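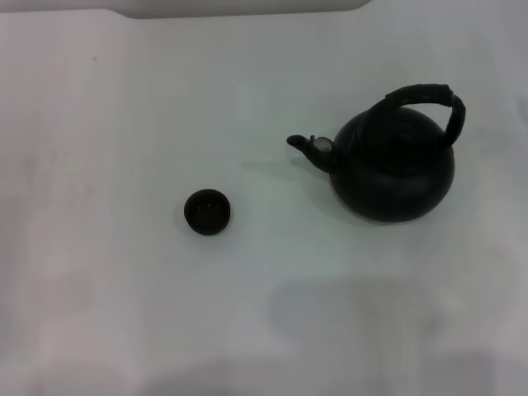 Progress Report No. 4, page 1

To: Pevmont Fund for Screen Arts
From: Katalin Fülöp, series producer
Project: Zemby, television drama, first season
Date: March 30, 2018

Summary

Scripts for the first six episodes are locked. Episodes seven and eight are in second draft and will be sent to you when the network notes come back. We are on budget and nine days behind the schedule in Report No. 3.

Casting

The role of the younger sister has been filled. The casting office read 80 people for it and called back seven. The contract was signed last week and the announcement is being held until the network agrees on wording. The part of the ferry owner is still open. Our first choice has a stage commitment that overlaps with block two, and we have asked the theater for dates.

Script changes

The wedding has moved from episode five to episode four. Readers felt the couple spent too long apart in the middle of the season, and the network agreed. The flashbacks to the father's radio show are now shorter and appear only in episodes one, three and six. Maja Szewczyk rewrote the last two scenes of episode two after the table read, mainly to give the aunt a reason to stay in Imcombe.

Locations and sets

The town of Imcombe has given us permits for the harbor street and the old school. We lost the hotel, which was sold in the winter. The lobby will be built at Baran Stages instead, on the smaller of the two floors. The family kitchen set is drawn and priced. Construction starts when the second payment clears.

Crowd work

The festival episode needs 500 extras over two nights. The town hall list has over 100 names so far. We will open a second call through the local paper and would like to keep the amount set aside for buses.

Schedule

Block one is 24 shooting days and now begins in July. The composer delivers the title theme before that, and a rough version will come with the next report.

Requests

1. Release of the second payment, as set out in the agreement.
2. Approval to move the unspent hotel fee to set construction.
3. A contact at your office for the credit wording, which the titles designer needs by the end of block one.

The cost statement follows on page 2.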